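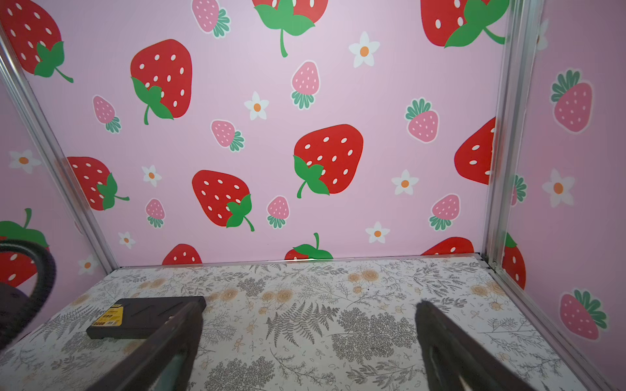
Slide 1: strawberry paper on the walls, fern print on the floor

Good evening, everyone, and thank you for coming out on a Wednesday. (Wait for the back rows to settle.) I'm Blažena Matoušek, and I'd like to talk about putting two busy patterns together in a very small space, a thing my mother would have told me never to do.

Start with the walls. Pink ground, big red strawberries, little white flowers. Ask who had a kitchen like this growing up — there are always a few hands, and in Trutby one lady told us about hers for ten minutes, so keep an eye on the clock.

Then the floor. Gray ferns and small orangey flowers on a pale ground. I love how quiet it is next to all that red! The leaves are the link between the two, and I'd ask people to look at those first.
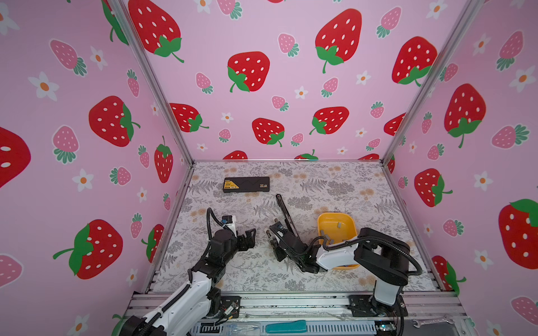 Istatville Pattern and Paper Club

Slide 2. Three walls now, so let it sit a moment before you speak. Point out the second strawberry, the smaller pink one with the teal leaves, and the orange centers in the white flowers. That orange comes very close to the peachy flowers on the floor, and to my eye it holds the whole thing together.

Say something about the metal posts in the corners. They give the eye a plain line to rest on between one wall of fruit and the next. At home a strip of painted trim does the same job, and it hides a crooked seam too (mine are all crooked).

Pass the sample books around, Montoya first, then Drulon. Questions until the tea is ready, and please remind everybody that the November meeting starts at 7.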